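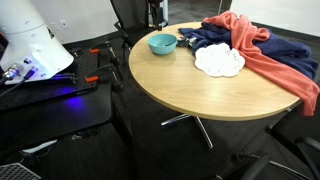

The Grutosbridge Open Day is an annual public demonstration of robotic handling held each November at the Pladmont laboratory in Grutosbridge. It is concerned mainly with the manipulation of cloth and small household objects by arms fixed to a workbench. The event was started by Marta Savchuk, who directed the laboratory's handling group, and has been run in its present form by Cletus Strickland.

Format

Visitors are admitted in groups and remain for one complete session of 60 minutes. A session consists of a short talk, two handling runs and a period for questions. The first run begins at 10 a.m. and the last at 4 p.m. Entry is free but must be booked, and places are limited to 600 in total. Children under eight are admitted to the talk only.

No barrier is used between the public and the bench. A line is taped on the floor and the operator holds a stop switch throughout. Arm speed is reduced for the day, and a run therefore takes longer than the same task under ordinary laboratory conditions.

Tasks

The standard task is the clearing of a domestic table. Towels, thinner cloths, table linen and small tableware are laid out beside the bench, with the fabrics left crumpled and overlapping. The arm must separate one piece of fabric from the others, lift it clear and set it down without disturbing the rigid objects. Layouts are changed between sessions, and the operator may not rehearse a layout before it is shown.

Cloth is regarded as a difficult material for automatic handling, as its shape changes when it is gripped and one fold may hide the edge of another. Lace and other open fabrics are a particular problem, the holes in the pattern being easily taken for the edge of the piece. Strong colours are preferred for the larger cloths so that visitors at the back can follow which piece is being moved.

A second task, known as the Moldovan fold, was added later. A single towel is picked up by one corner, turned until a neighbouring corner is found, and folded in half. The name is that of the student project from which the method was taken.

Equipment

The arms are mounted on drilled plates, to which clamps and stands may be fixed at any point on the grid. Control is by Grultach, a program written at the laboratory, which plans each grip and records its outcome. Grultach can be run in automatic or guided mode. In guided mode the operator chooses the point of grip and the program plans the movement.

Records

Every attempted grip is logged. The log for all open days held to date contains 2,102 entries, including failed grips and those stopped by the operator. A summary is handed to visitors on request. Runs interrupted by loss of power are left out of the summary but kept in the full log.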